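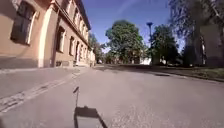
4. Outdoor teach runs and the shadow mask

Applies to Derska base, Pasevis 2 software. If you're still on the first Pasevis release, skip to the appendix, the mask file format is different and won't load.

What this section covers: recording a teach run on the Hisimberg route, building the own-shadow mask, running the repeat, and getting numbers out that can be compared with the ones in the method report. Indoor runs are section 3.

4.1 Before you go out

Full battery. Spare battery in the cart.
Antenna mast up and locked. The mask tool uses mast height, so no folding it down halfway through the day.
Lens wiped. Dry cloth only.
Clock synced to the base station. Check it again on site, it drifts after a cold boot.
Route permit printed, in the clear pocket on the cart.
Laptop with the Kourkoulas log viewer. The tablet version can't open mask files yet.

Note: sun is wanted. Overcast runs are fine for the baseline but they tell you nothing about the mask. Log the sky either way (clear, broken, overcast).

CAUTION: The Hisimberg route uses a real street. One person walks with the stop remote in hand, always. Not in a pocket.

4.2 Recording the teach run

1. Put the base on the start mark, facing down the street. Building side on the left.

2. Power on. Wait for the solid green light. Blinking green means it's still looking for position, leave it alone.

3. On the laptop, open Pasevis, pick New teach, pick route Hisimberg. Type the run name. No spaces in the name, it breaks the export.

4. Lock exposure. Point at half sun, half shade if you can and press Lock. Auto exposure jumps every time the base goes in under the trees and the feature count falls through the floor.

5. Drive by hand at walking pace. Smooth turns. Don't stop in tree shade unless you have to, stopped frames pile up and get overweighted in the map.

6. At the end mark press End teach. Wait for the saved message before closing the lid.

7. Drive back with logging OFF. People forget this one. The return leg ends up glued on to the teach map and the whole thing has to be redone.

Note: if something blocks the way (parked van, bins, whatever), stop, press Pause, wait. Going round it is allowed but tag it "detour" in the log.

4.3 Building the shadow mask

Why there is a mask at all: with the sun behind it, the base throws its own shadow onto the road ahead. The shadow moves with the robot and has a nice hard edge, so the feature matcher loves it. Those features say "we are not moving". In the first tests the repeat run lagged on sunny stretches and we blamed the wheels for far too long.

Tree and building shadows are a separate problem. They stay put on the ground during a run but shift between teach and repeat. The mask doesn't touch them. They're handled by the weight step in 4.4.

1. Open the teach run in the log viewer. Go to Tools, Own shadow.

2. Enter mast height and camera height. Values are on the sticker under the lid.

3. Set date and start time. The tool works out sun angle from these and from heading.

4. Press Preview. An outline is drawn over the lower part of the view. Scrub through the run.

5. Check the body first. Outline should sit just outside the dark shape, all the way round.

6. Then the mast. It's thin and it reaches a lot farther up the road than the body does. If the outline stops short of the tip, raise the mast value one notch and preview again.

7. Check at least one stretch of open sun and one under the trees. Under the trees the edge of the own shadow gets hard to see. Trust the geometry there, don't drag the outline by hand to fit a branch.

8. Save mask. It goes in the same folder as the teach run. 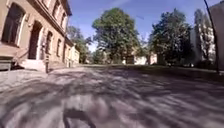 Figure 4-1. Hisimberg route under the trees. Own shadow at bottom center, tree shadow over the paving.

Note: default margin is 10 pixels. Less than that and edge features leak through. More and you start throwing away good pavement texture, and there isn't much of it to begin with on worn asphalt.

CAUTION: Don't reuse a mask from another time of day. It will load without a warning. The run will look OK on screen and the numbers will be junk.

4.4 Repeat run

1. Base back on the start mark. Same heading as the teach, check against the chalk line.

2. Load teach run. Load mask. Both names should show in the top bar. If only one shows, the mask didn't attach, load it again.

3. Set Static shadow weight to Low. This turns down ground features and leaves window frames, cornices, doorways and tree trunks at full weight. On this route the building side does most of the work.

4. Stop remote in hand. Press Repeat.

5. Walk beside it, building side, a little behind. Stay out of the view and keep your own shadow off the road ahead of it too. Yours isn't in the mask.

6. At the end mark, save. Write down sky, wind in the trees, any stops.

7. Do it again with the mask off. Same settings otherwise. Without the pair there's nothing to compare.

One set is 9 repeats with mask and 9 without, alternating. Don't do all of one kind first, the sun moves and you end up measuring the time of day. New mask file for each masked repeat, see the caution above.

4.5 Reading the result

Export from the log viewer, Summary, CSV. Columns that matter:

lag_m: how far behind the teach position the repeat thinks it is. Main number.
lat_err_m: sideways error. The mask shouldn't change this much. If it does, suspect heading at start.
n_match: matched features per frame, own-shadow area excluded.
n_drop: features removed by the mask.

In the February set the median n_drop in open sun was 233 per frame, and lag went down on every masked repeat compared with its unmasked partner. Tree shade gave a much smaller change. That's one robot on one street, so please dont quote it as a general result.

If lag_m is high with the mask on:
- wrong time or time zone in 4.3 step 3 (nearly always this)
- mast not fully up
- exposure not locked
- teach run has the return leg in it

Upload CSV, mask and log together, one folder per set. Incomplete folders get sent back.

Section last edited May 14, 2026. Winter sun settings still to be added.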